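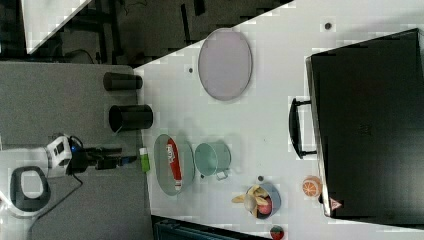 Braço, garra e a louça de sempre na mesa branca. Junho.

Post rápido pq tenho que fechar a planilha ainda hoje.

O orçamento do semestre: 400 para dedos de garra novos, 295 de cabos, e mais de 100 só de frete (frete!!). Tudo em euros. A Trandex respondeu no mesmo dia, a Skonau até agora nada. Se não vier proposta até as 11 da manhã vou de Trandex e pronto.

Dúvida maior: segunda garra ou mesa maior? A Nhyira Tetteh quer a garra. Eu quero a mesa. Prato oval, bandeja, panela, tigela, e ainda a maleta preta deitada ali do lado direito... ocupa espaço demais. Uma prateleira pra maleta já ajudava, custa pouco, vou por na lista.

Base móvel fica pro ano que vem. Pedi preço na Rondonuwu e desisti na segunda linha do pdf.

Ah, e tubo de reserva, tampa branca, tipo pasta de dente. Isso compro no mercado memso, sem nota.

Se alguem já comprou da Trokis me conta do prazo de entrega, por favor.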